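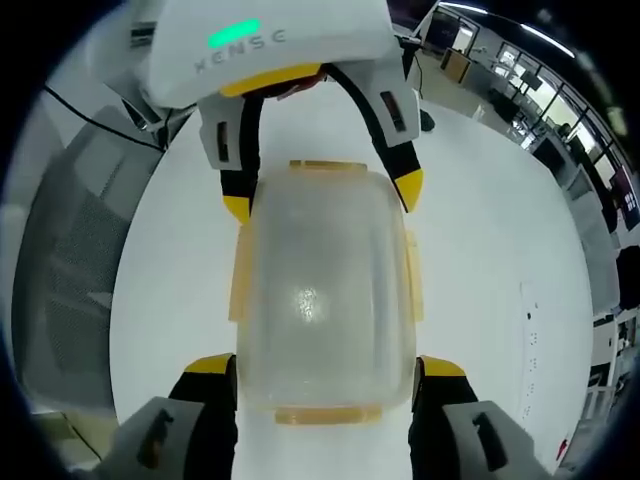 Kobe Dekker wrote that the two-gripper hold rule as written can't be followed with thin plastic containers, and asked for ticket 1748 to be reopened until the wording is fixed.

Reopened. Owner: Oda Brekke. Component: Warix handling rules, section 8 (two operators, one object).

Problem as reported: section 8 says "both operators close fully before lifting." Kobe says clear containers bow at the rim when both sides close fully. Three sessions were rejected at review in August for deformed objects, and the operators had done what the rule told them.
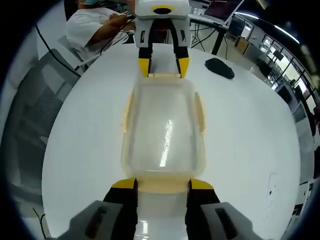 Checked the older Kabbaj version of the rule. It said "close until contact, then stop," and that line got lost when the two documents were merged. Holger Sjöberg confirmed he did the merge and has no objection to putting it back.

Proposed text:
8.1 Near operator makes contact first and says "on."
8.2 Far operator makes contact and answers "on."
8.3 Lift only after both calls. No extra squeeze after contact.
8.4 To release, set the object down, then open both grippers wide before either one moves away.
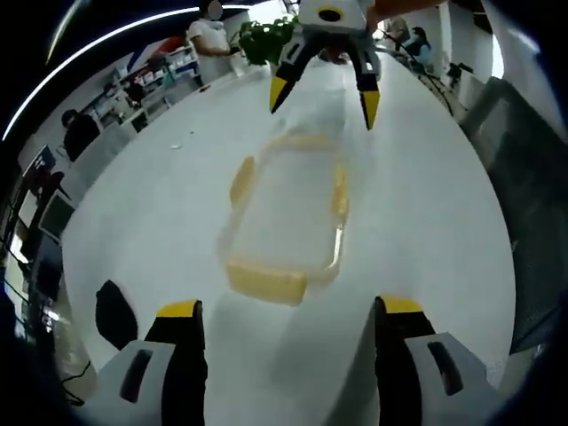
Beryl Nuttall asked if 8.4 applies when only one side has slipped. Yes. Set down, open both, start over. Do not regrip in the air. Log it as a restart, code 38.

Still open: loose items on the table. Section 3 says clear the work area, but doesn't say how far out. Trondthorpe reads it as the whole tabletop, we read it as arm's reach. Kamonchanok Tanasarn will ask them for their wording. Moved to ticket 464 so it doesn't hold this one up.
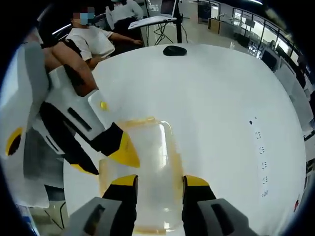
Attachment 4: container between the fingers of the near gripper, second gripper at left.

Status: waiting on sign-off for 8.1 to 8.4. Please don't edit the old page in the meantime.

Search tickets Go Advanced
We use cookies to keep you signed in. Accept
Contact Vistness Support | Back to top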